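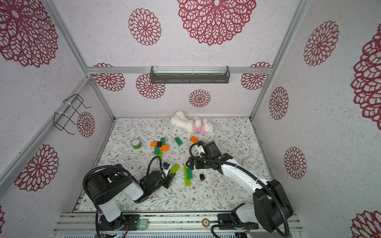
The Plirkuso Home Seller's Pack
2019-05-10, by Rowena Manalastas
Last updated: September

I put the first Plirkuso pack together when I was selling my mum's bungalow in Vuklow and kept losing bits of paper. I'd had one agent round who wanted a silly fee and another who never rang back, so I thought, right, I'll do it myself (with a lot of tea). It took me a while to work out what I needed and when. The pack is everything I wish I'd had in the kitchen drawer on day one!

It's meant for anybody selling a house or flat privately, or using one of the cheaper online agents where you do your own viewings. If you've got a full-service agent you'll probably only want the folder, and I do sell that on its own, just drop me a line.
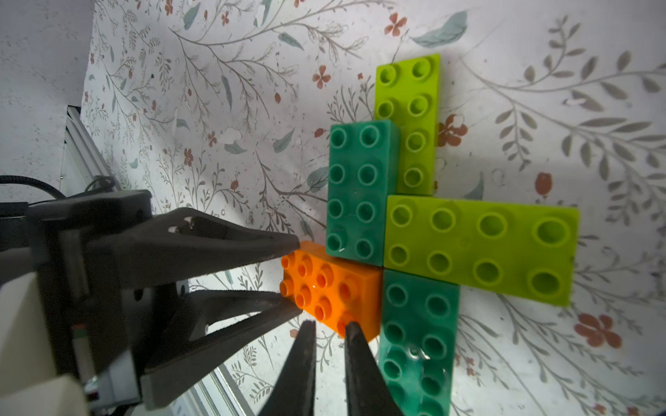 What's in the box

A ring binder with 16 tabbed sections, from "first thoughts" right through to handing over the keys. Each tab has a checklist at the front and pockets behind for guarantees, boiler servicing, window certificates and all the other stuff the solicitor asks for when you've just put it in the loft.

A pad of 100 viewing sheets. You fill one in per visitor: name, number, whether they've got something to sell, what they said about the bathroom. I was dubious about needing that many, but they're handy for phone calls too and my sister uses hers for shopping lists.

2 window boards, one saying For Sale and one saying Sold, with a space for your phone number. They're the wipe-clean sort and they go inside the glass.

A floor plan pad with a faint grid, plus a little scale rule made for us by Stimereck. The rule has metric on one edge and feet and inches on the other – buyers still ask me for both. 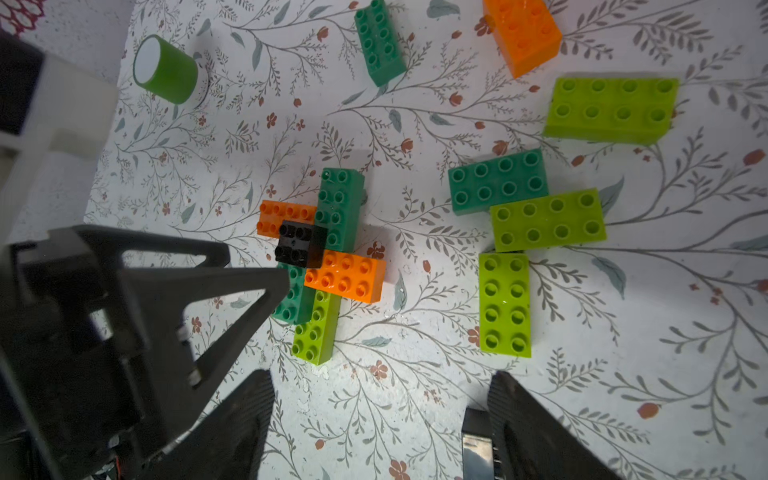

The floor plan pad is the bit people write to me about most, so a few words on using it. Measure each room at skirting level, wall to wall, and write the numbers down before you draw anything. Do the awkward corners last. For an empty room I like to mark out a bed or a sofa on the floor so buyers can see it fits, and a roll of green tape like the one on the table there, in among the toy bricks, is all you need for that. Try it on a hidden bit of carpet first, and peel it off slowly.

Jericho Salazar did the drawings for the instructions and he's also tested the whole method on his own place, a tall thin terrace called Dal Bello with stairs in very odd spots. He got all three floors on one sheet. I've included his finished plan at the back of the binder so you can see how much detail to put in (less than you'd think, leave out the radiators).

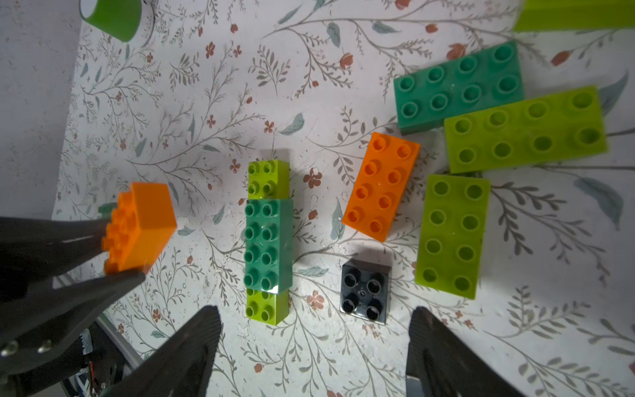
He also talked me into adding a page on cupboards, which I'd missed completely. Put them all on the plan, even the tiny one with the meter in it. Storage sells!

Size, colours and refills

The packed box fits on an ordinary bookshelf. Binders come in navy or a sort of mustard, and I'm out of navy until the next print run. Viewing sheets and floor plan paper can be bought as refills, and the new sheets fit the older binders as well. I've sent out over 736 packs now, mostly from my dining table, so please bear with me if yours takes a few days.

One thing the pack won't do is your legal work. You'll still want a solicitor or a conveyancer, and there's a page of questions to ask before you pick one.

If a tab's missing or the rule has snapped in the post, email me and I'll pop another in an envelope.

Contact Rowena | © Plirkuso, Vuklow | Back to top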